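Print this page | E-mail this page
Reading time: 4 minutes

Teaching a gripper to say no: grasp checking from a wrist camera

Student project report, second year, Robotics Software module

1. What we set out to do

The brief from the Nesach lab was one sentence long, and we spent two weeks finding out what it meant. It asked for "a software layer that decides whether a grasp is worth attempting". The arm already had a planner, called Nimum, which was very good at getting the gripper to a place and had no opinion at all about whether the place was sensible. It would close on thin air with the same confidence as on a rolled-up towel, then carry the thin air carefully to the drop-off point.

Our job was to write the opinion. We called the module Sarpong, after the street two of us live on, and it sits between the planner and the command that closes the fingers. It takes one picture from the wrist camera, gives a score, and either lets the close go ahead or sends the arm back to try again from another angle.

2. The data

We had 3162 wrist camera pictures from earlier work in the lab, each with a label saying whether the grasp that followed had held. The labels were in four different spellings of "success", one of them in capitals. Cleaning this up took longer than training the first model, and we would like the marks to reflect that.

The pictures are mostly of soft things: clothes, cloths, bags. We kept them in grey, as the colour balance had drifted between sessions and the first network had learned to tell good grasps from bad ones by how yellow the room was. It scored very well. We were pleased for most of an afternoon.

3. The method

Sarpong has two parts. The first is a mask that marks which pixels belong to the fingers, worked out from the joint readings and a drawing of the gripper. The second is a small network that looks at everything else, with most attention paid to the area between the tips. It answers one question, which is how likely the fingers are to have cloth between them once closed.

We set a time limit of 50 milliseconds per picture, as anything slower made the arm pause in a thoughtful way that unnerved our supervisor. If the score is too low the planner is asked for a new approach, up to 7 times, after which it gives up and writes a line in the log.

4. Where it struggled

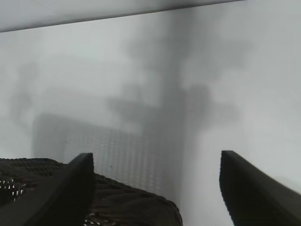
Most of our wrong answers came from the finger mask and from focus. The drawing of the gripper puts the edge of each finger a little away from where the camera sees it, so a thin strip of finger leaks into the part meant for cloth. With dark fabric that strip is very hard to tell from the real thing. The left finger lies right across a near-black knitted mound, and to a network working in grey the two have a lot in common. The ridges in the knit are what save it, along with the small white specks showing through the weave, and both are sharp enough to use. The big dark shape behind the gap has no such detail, just blur, and an early version of Sarpong was happy to count that kind of thing as something to grab. We added a sharpness measure to the input, so that dark and blurred now scores lower than dark and ridged. It is a crude fix and we are fond of it.

We also grew the mask by 20 pixels on each side. This cured the leaking strip and threw away some cloth we would have liked to keep. A proper camera calibration would be better, and is described in the lab handbook in a chapter we found in the last week.

5. Tooling

All runs were replayed through Lerent, the lab's log viewer, which shows the picture, the score and the planner state side by side. We added a button that jumps to the next disagreement between Sarpong and the label. It is four lines of code and was used more than anything else we wrote.

6. Things left undone

The score comes from one picture only. Using the last few would help with blur, but our buffer had a bug that fed the network the same picture several times, and it became extremely sure of itself. The retry logic also has no memory, so it can ask for a new angle and accept the old one back. The code and the cleaned labels are in the module folder, with one spelling of "success".

Back to top
Contact: Robotics Software module office | © Nesach lab student projects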